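Workshop Tips: Small Robot Arms, House Rules

Prela Workshop Notes. Posted by Morenike Osagie, 07/05/2019

Quick one this time as the kettle's on and the bench is booked. People keep asking for our rules on the small arms, the ones doing knobs, drawers and door handles. So, in no real order.

Before you switch on

Sleeves up, lanyards off, hair tied back. Yes, you too.
Find the stop button. Put your hand on it. If you have to lean over the arm to get to it, move the button.
Tape a line on the floor at full reach plus 50 cm. Feet stay behind it while the arm is live.
Mugs off the bench. Crumbs as well, they get in the rails.
One person drives, one person watches. The watcher doesn't hold a phone.

Grippers

Wipe the pads with a damp cloth, then a dry one. No spray polish, ever. Emil Wieser did the whole set with furniture polish in August and we were dropping things for days.
Check the screws where the gripper joins the wrist. Finger tight is not tight.
Pads with a shiny patch go in the bin. Don't turn them round and use the other side, the wear goes right through.
Write the date on the bag when you open a new pack.

Speed

First run of anything new: 50 mm a second, no faster. Boring but there we are.
Once it has done the move cleanly you can go up in steps. Write each step in the book.
Never change the speed and the grip force in the same go. You won't know which one did it.

Knobs and handles

Practise on screen first. Always. A bent finger on screen costs nothing, a real one is a fortnight's wait from Otier.
Come in square to the face of the knob. Coming in at a slant pushes the plate sideways and loosens the screws behind.
Stop short, look, then close. Don't do it all in one move.
Turn a little, let go, go back, turn again. Big twists wind up the cable.
If it's a painted door, put a bit of card behind the knob for the first few tries. Saves a telling off.
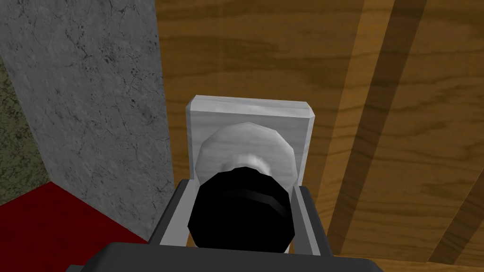
Screen practice: gripper up close to a white knob on a wooden panel.

Make the pretend room as busy as you like. Odd colours, stone, loud wood grain, the lot. An arm that only ever sees a plain white door will sulk when it meets a real kitchen. Change the surfaces every so often and keep a note of which ones you used, Eser and Edet sets are both in the shared folder.

Keep files tidy too. Name, task, try number. Not "final2 new". There are roughly 3,000 runs in that folder and I am not opening them all to find yours.

Noise and heat

Grinding noise, stop. Clicking noise, stop. New smell, stop and pull the plug.
Leave a hand's width round the power box so it can breath. No coats on it.

Putting away

Park the arm low and folded, gripper shut.
Power off at the wall as well as the switch.
Cables in big loose loops, not wrapped round the base.
Sign the book. Faults go in red pen on the right hand page, even if you fixed it. Especialy if you fixed it.

New pads are in drawer 67, spare fuses in 70. Last one out of the packet tells me, so I can order more.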